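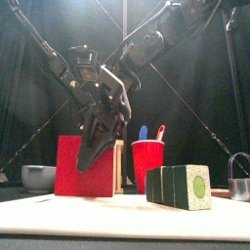 Siobhán Scanlon says the cable always goes first. She told me that the week I took over the cell, and wanted it at the start of this talk, so there it is. Everything I'm going to say about motors and cameras comes after the cable.

Slide 1. Title. Say good morning, name, Voredura, Bringate site. Keeping One Cell Running. Mention that the slides will be shared later. 27 Jul 2019.

Slide 2. What the cell is.
We call it Esta. One table, black curtains behind it, light from above. The arm comes down over the table, gripper on the end, camera housing on the wrist just above it. The tabletop is a white board. The work is picking up household things and putting them down somewhere else. Cups, bowls, blocks. I'm not going to talk about the software that decides what to pick up. Ask Oskari Mäkelä at the break.
What I look after is everything with a bolt in it.

Slide 3. The morning check.
Do this with power off. Walk them through it in the order I do it.
Start at the base and work down to the finger. Put a hand on every bracket and try to move it. Paint-pen marks across the bolt heads, so a turned bolt shows up by eye. If a mark has split, take the bolt out, clean it, put it back with fresh thread locker and a new mark. Don't just nip it up and carry on. I did that for most of a winter and kept meeting the same bolt.
Then the cables. Follow each one with your fingers, the whole length. You are feeling for flat spots and for places where the jacket has gone shiny.
Then power on, and run the arm slowly to the 8 check poses. Stand by the stop button and listen.

Slide 4. Cables.
Back to Siobhán's point. Spend time here, this is the slide people ask about.
The run along the arm segment is easy. It hardly bends. The trouble is at the wrist, where the cable has to have enough slack to turn and too little slack to catch on anything. We leave a loop. Set the size of the loop with the wrist turned as far as it will go, then turn it the other way and look again. Tie it down on both sides of the loop, never in the middle.
We change the wrist camera cable every 300 hours now, good or bad. Before that we waited for it to fail, and it fails in a nasty way – the picture drops for a moment and comes back, and you lose half a day blaming the camera.
Pass the old cable around. Let them bend it.

Slide 5. Fingers.
The finger is a wear part. The tip goes first. Check it against the drawing with a gauge, not against the other spare, which may be worn too. (Tell the Requena story if there is time: the other cell, in the Requena room, ran two worn fingers against each other and everyone thought the pair was fine.)
Wipe the plates and fingers with alcohol at the end of the day. After any finger change, redo the tool offset before anyone picks anything up. It takes a few minutes. There is a laminated card for it on the side of the cabinet.

Slide 6. Camera on the wrist.
Lens cloth only, no paper towels. Check the housing screws when you check the brackets. If the housing has been off for any reason at all, recalibrate. Oskari will tell you the software can make up for a small shift. Some days it does.
Show the before and after plots here. Left is before. Don't read out the axis labels.

Slide 7. Table, curtains, lights.
Wipe the white board. Smudges and marks show up in the camera picture, and they stay there in every recording until someone cleans them off.
Curtains closed all the way. Check that no hem has got near the arm.
Lights: we swap both lamps together. One old and one new gives you two colors of white.

Slide 8. The log.
Paper, on a clipboard, pencil on a string. Over 600 entries so far. Write what you touched, even if you found nothing wrong. Read out the one from September where the whole entry is "noise". I still don't know what the noise was.

Slide 9. What I'd change.
A connector at the wrist, so the cable swap doesn't mean unthreading the whole arm. A second full set of fingers in the drawer. More room behind the cabinet.

Questions. If someone asks about cost, give them the parts list and my email. Collect the old cable before they leave.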